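Carried over from the last page: the tagging sheet still has the old column for "clearance," and I've split it into headed and kicked. Anything tagged before match 22 keeps the single code. Don't go back and redo it, it isn't worth the week.

Keeper clips are all off Roman's drive now. The second-half files from the Vetwood away game were named as first half. Fixed on the shared copy, not on his.
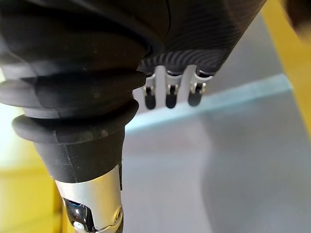 Figueroa, May

Morning, 9:40. Started on the set piece question Fanni asked for. She wants to know if we are giving up more second balls at corners since the switch to zonal marking, or if it only looks that way after the Celik match. Two goals in one half will do that to people.

Pulled every defensive corner of the season out of the event file. The full file for the first team is 1224 tagged events once the throw-ins are stripped out. I took a sample of 50 corners, half from before the switch and half from after, and watched each one from the delivery until the ball was either out of the box or dead.

What I wrote down for each: where the first contact was made, who made it, where the ball dropped, who got there. Dropped the "pressure" rating after the first few because I was scoring it differently every time I took a break. Évan had the same trouble with it last season and I should have asked him first.

First contact is better under zonal. We win more of them, mainly at the near post, and the center backs are meeting the ball facing the right way. The second ball is the problem. When we head it clear it lands in the same patch again and again, just outside the box on the left as we defend it, and we have one player there against two. Under the old setup a marker would usually get dragged out to that area by his man, so it was covered by accident.

Short corners left out of the sample. We handle them the same way in both systems, and there are too few to say anything.

Went over the clips with Apolline L. before lunch. She disagreed with me on 5 of them, all about whether our player had control or only a touch. Changed three to her reading and left the others. It makes no difference to the result but I have marked them in the sheet. 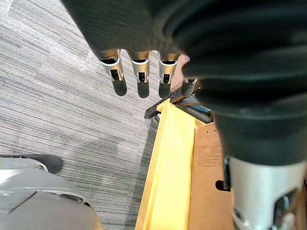 She also pointed out that the Celik goals don't fit the pattern. One came straight from the delivery, the other was a deflection off a shot we had half blocked. So the match that started all this is not a good example of the thing we found. I'll say that to Fanni up front, or she will open the clips and think we've got the wrong answer.

2:15. Tried moving one player off the six-yard line to the edge on the whiteboard. It leaves the back post thin. Roman thinks the keeper can take that space if he starts a step deeper, and he may be right, but he would have to see it on the grass. He has asked for a quarter of an hour at the end of training with the under-19s serving.

Jolix export crashed twice on the long playlist. Works if you cut it into two. Saved as corners_A and corners_B.

To do:
Send Fanni the short version, one page, drop map plus six clips
Ask Apolline Charpentier if the women's side has the same gap, they went zonal before we did
Check left-sided and right-sided deliveries separately, I lumped them together
Get Évan's definition of a controlled touch and write it on the front of the sheet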